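Trandov survey finds second jobs are now mostly needed to pay for getting to the first

June, for immediate use

Employers who complain that no one wants to work may care to look at the bus timetable. That is the broad finding of a new report from Trandov, the labour market research group, which asked 443 part-time workers in the towns of Wuson and Pearce how they spend their wages and their hours.

Full-time work was the stated aim of most who replied. Full-time work was also, by some oversight, what very few of the local vacancies offered. The typical worker in the survey put in 21 paid hours a week and spent a further nine travelling to and from them, a form of labour for which the going rate remains nothing. 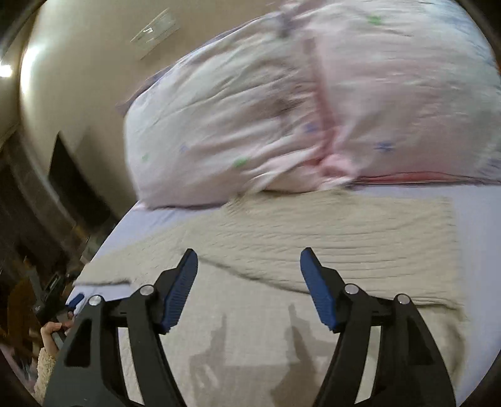 JOBS AND PAY

The report, Wetudow, takes its title from the survey software and has resisted all attempts at a better one. It finds that workers holding two jobs were no more likely to have savings than those holding one, though they did own more uniforms.

Trandov recommends that adverts state the weekly hours on offer, and that rotas be published at least two weeks ahead. Several employers described the second idea as ambitious.

The full report is free to download from the Trandov website. Printed copies can be had on request while the printer holds out.

ENDS

Notes to editors: Press enquiries should go to the Trandov office, which is staffed part-time.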